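4. Comparing two grippers on the towel test

The towel test is where most grippers lose their good reputation. Run it before you sign off on any finger set, including the Prundetti pair you already paid for.

4.1. Load the Lyimo profile on the controller and set the finger opening to 14.

4.2. Home the arm. Keep hands off the table until it stops.

CAUTION: The stop button halts the arm. It does not halt your sleeve.

4.3. Drop one terry towel on the green cover and leave it as it lands. Do not tidy it — a neat towel flatters every gripper ever made.

4.4. Run the approach with the fingers open, then lower them to the cloth. Do 2 passes per finger set.

NOTE: Mwende Bakilana's log form has a box for "other." You will use it.

4.5. Check both camera views before you start scoring. The fixed view is for finger opening and the head view for contact.

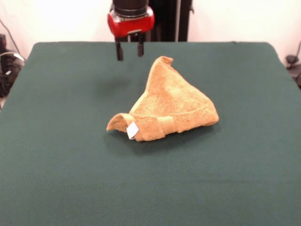
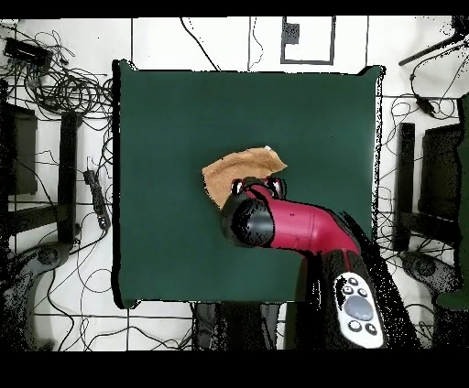
4.6. Speckled edges in the head view are acceptable. Missing fingers are not. If the fingers vanish, restart the camera and go back to 4.2.

4.7. Save the run under the name of the finger set. "Test_final_new" is already taken, several times.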